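Cesteck work tables, size 88: my review after five months

Reviewed by Yannick Moulin, 3 October 2026

I bought two of the Cesteck tables in May, when we changed the small room at the end of the corridor into a place for testing and repairing things. Before this we had one old desk from Traltis, very heavy, with drawers which never closed well. I wanted something light, plain and pale, because the room gets little sun in the winter.

The tables came in flat boxes. Each one took me 51 minutes to put together, and I am slow with tools. The instructions have only drawings. The drawing for step 4 shows the long screws going in from the wrong side, so please look at the holes and do not trust the paper. I wrote to the shop about it and they answered politely, but I don't know if they changed the drawing.

The color is called "cream" in the catalog and for once the name is correct. It is a calm color. Small black screws and washers are easy to find on it, and my eyes are less tired in the evening than they were with the white Traltis top. White paper also stays visible, if there is enough light. The surface has a soft touch, a little like an eggshell. Coffee goes away with a wet cloth. Permanent marker does not go away completely, I have one gray shadow near the corner and I stopped fighting with it.

We use the two tables together, long side against long side, and so we have one deep surface. The back table is for the things that stay, the front one is for the work. I recommend this arrangement if your room permits it. With one table only, everything that you need later arrives under your elbows.

The weak point is the seam. The tables have no clips or hooks to hold them to each other, and the feet slide a little on a smooth floor. After some weeks there was a gap wide enough to swallow a small screw. I tried tape first and it was ugly and came off. Now I have two flat metal plates from Zupan screwed underneath, and the tops stay together. The line is still visible, of course, and I can feel it with the hand, but a sheet of paper does not get caught in it anymore. Cesteck should sell such plates with the tables, it would cost them almost nothing.
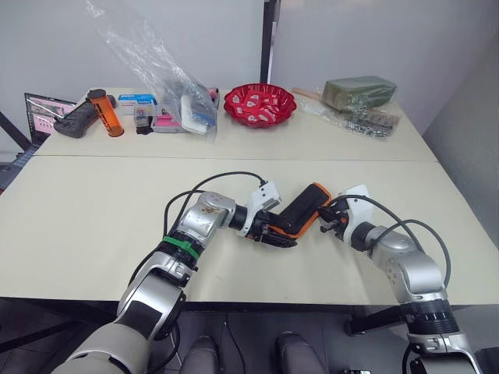 The two tops joined, with the laptop and the small things kept on the back one.

About stability I am mostly satisfied. If I lean with my full weight on one corner, the opposite corner wants to go up, but I have to do it on purpose. The adjustable feet are good and turn easily by hand. I compared with the Tarkitz bench that my brother has in his garage. His is stronger and has a shelf, but it costs 200 more for one piece and it is dark brown.

Good: color, easy cleaning, feet, price.
Less good: nothing included to join two tables, drawing of step 4, marker stains.

I would buy them again. If you plan to put two together, order the plates on the same day.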